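The Slow Return of the Town Bell

Stand on the bridge in Inmont at six in the evening and you will hear it before you see where it comes from: a low, round note that seems to roll down the hill and sit on the water for a while. Then another. People on the sidewalk keep walking, but a good number of them slow down. I slowed down too, the first time, and I have been hooked on bells ever since.

For years the tower on Cunberg Street was silent. The clock still ran, more or less, and the pigeons had the rest. The bell hung in its old spot with the clapper tied off, and a generation of kids grew up thinking it was decoration. Now it rings every day, by hand, and there is a waiting list to pull the rope.

A lot of that has to do with Kam-wah Ko, a retired piano tuner who moved to Inmont for the fishing and ended up spending most of his time indoors, up 50 stone steps. He has the kind of ear that makes dinner with him a little distracting (he told me the note my wine glass made, then the note the restaurant's freezer was making behind the wall). When he first got permission to climb the tower, he tapped the bell with his knuckles and listened with his cheek almost against the metal.

"It was all still in there," he told me. "You could hear five or six notes, very quiet, stacked up like people in an elevator."

I love that, and it's a fair account of how a bell works. Hit one and you don't get a single note. You get a whole crowd of them, some above the one you think you're hearing and one deep hum underneath that hangs on after the others have gone. A good founder shapes the wall of the bell, thick here and thinner there, so that the crowd agrees with itself. Bells that were never tuned can sound sour up close and wonderful from half a mile off, and there are people who will argue all night for the sour ones. After a few months of listening, I might be turning into one of them!

The Inmont bell has some of that sourness. It was cast by a small foundry called Eskildsen, long closed, and it has a minor-sounding edge that makes even a wedding feel slightly thoughtful. When the town had a consultant out to look at it, retuning was offered as an option, which would have meant taking it down and shaving metal from the inside. Ko argued against it in a meeting that ran until nearly midnight. The bell stayed as it was.

What did need work was everything around it. The timber frame had dried and shifted, the bearings were full of grit and feathers, and the rope had gone stiff as a broom handle. The repairs took from May until the first frost. Seung-woo Koo, a cabinetmaker by training, rebuilt the worst of the joints in oak and left the sound ones alone, and you can still see the pencil marks of the original builders on the old beams. She refused to sand them off. She also learned to ring while she was up there, and now she is better at it than anybody.

Ringing is harder than it looks. My first lesson was 30 minutes long and I was sweating by the end of it. You don't yank. You let the rope rise, feel for the moment when the weight above you has finished going one way and is thinking about the other, and then you ask it politely to come back. Get it right and the bell does most of the work. Get it wrong and the rope goes slack, snakes around your feet, and everyone in the room yells at you to let go.
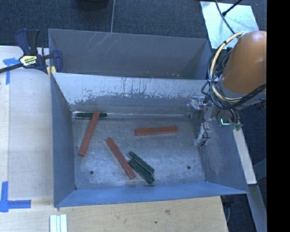

Can a beginner learn to ring without a tower nearby?

Handbells are the easiest way in. Many churches and community centers have a set and a group that meets weekly, and you'll pick up rhythm, counting and listening, all of which carry over. The feel of a heavy bell on a rope can only be learned on a heavy bell, so plan a trip once you have the basics.

Inmont's own group started with four people and now has 14, the youngest still in middle school. They practice with the clapper muffled in leather, out of kindness to the neighbors, and they have begun to trade visits with the ringers over in Dandivex, where the tower has a full set of bells and a ringing room with a proper stove. I went along on one of those trips. There was soup, there was a long argument about rope grease, and then six bells went off over our heads together and I felt it in my teeth.

Koo was on the heaviest one. She had her eyes shut the whole time, and when it was over she asked if they could go again.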